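Why Does Dust Keep Coming Back?

Wipe a table on Tuesday and leave it alone. A week later, run your finger across it and you will find a thin grey layer on your fingertip. No one put it there. Dust arrives by itself, in every house, school and shop in the world.

What is dust made of?

Dust is a mixture. It is made of very small bits of many different things, and the mixture is different in every building.

Some of it is fluff. Clothes, curtains, carpets and bedding are made of thin threads called fibres. Every time you pull on a jumper or sit on a sofa, a few tiny fibres break off and float away.

Some of it is skin. The outside of your skin is made of dead cells, and these flake off all day long. Each flake is too small to see without a microscope. New cells grow underneath to take their place, so you never run out.

Some of it comes from outdoors. Soil gets carried in on shoes. Pollen from plants blows in through open windows. Near the sea there can be grains of salt, and near a busy road there can be soot from engines.

If there is a cat or dog in the house, there will be hair and pet skin in the dust too.

How does it get onto the table?

Air looks empty but it is always moving. It moves when a door opens, when a heater is switched on and when someone walks past. The moving air carries dust with it.

The bigger bits are heavy enough to fall quite quickly. The smallest bits can stay up for hours. When the room goes quiet, for example at night, more of them sink down and settle on whatever is underneath. Flat surfaces such as shelves, tables and the tops of cupboards catch the most.

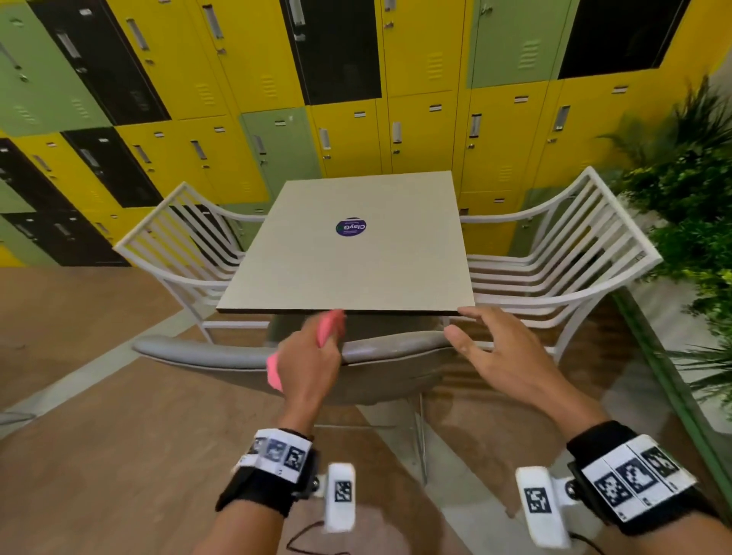

You can sometimes see dust in the air when the sun shines through a gap in the curtains. The specks were there before the sun came out. The bright light bounces off them and makes them show up against the darker part of the room.

Why does a cloth pick it up?

A cloth is made of threads woven or knitted together, with lots of little gaps between them. When you rub it over a surface, bits of dust get caught in the gaps and around the threads.

A slightly damp cloth often works better than a dry one. Water is good at clinging to things. It sticks the specks to the cloth and to each other, so they can't fly back up. A dry duster can knock some of the dust into the air, where it floats about and then lands again.

Some cloths are made from microfibre. These fibres are much thinner than a human hair, so there are a great many of them packed into one small cloth, and that gives the dust more places to get stuck.

It helps to fold the cloth before you begin. When one side gets dirty, you turn it over or fold it another way and use a clean part. If you keep wiping with the dirty part, you just move the dust around.

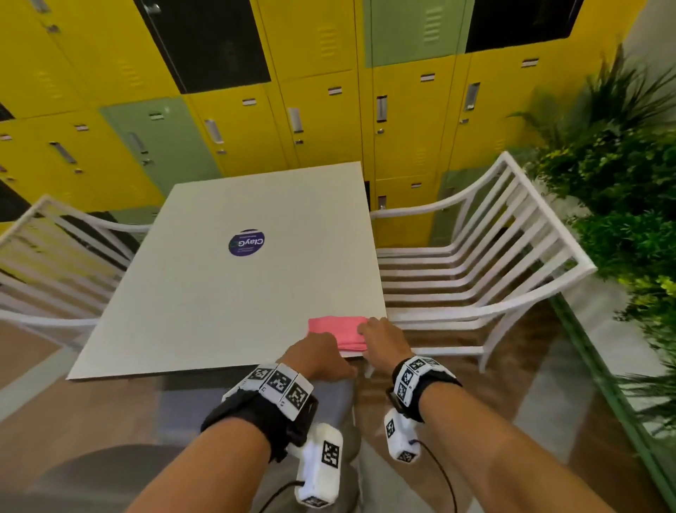
Start high up and work down. Dust that falls from the top shelf will land on the lower ones, so if you clean the lower ones first you will have to do them twice. The floor comes last.

Is dust bad for you?

For most people a little dust does no harm. The hairs inside your nose and the sticky mucus behind them catch a lot of it before it reaches your lungs. Sneezing is one of the ways your body pushes it back out.

Some people are allergic to dust mites. These are tiny animals that live in bedding and carpets and eat flakes of skin. They have eight legs and are about 0.3 millimetres long, so they are very hard to see. Their droppings can make people sneeze, give them itchy eyes or make asthma worse. Washing sheets and pillowcases often, in hot water, helps to keep the number of mites down.

Try it yourself

You will need 2 pieces of dark card, some sticky tape and a magnifying glass.

Tape one piece of card to a shelf in your bedroom. Tape the other inside a drawer and shut the drawer. Leave them both for 5 days, then look at them with the magnifying glass. Which card has more dust on it? Can you find any fibres? See if their colours match anything in your room.

Words to know

Fibre: a very thin thread.
Microscope: a tool that makes tiny things look bigger.
Pollen: a fine powder made by plants.
Allergic: when your body reacts badly to something that is harmless to most people.

Written by Rogério Arruda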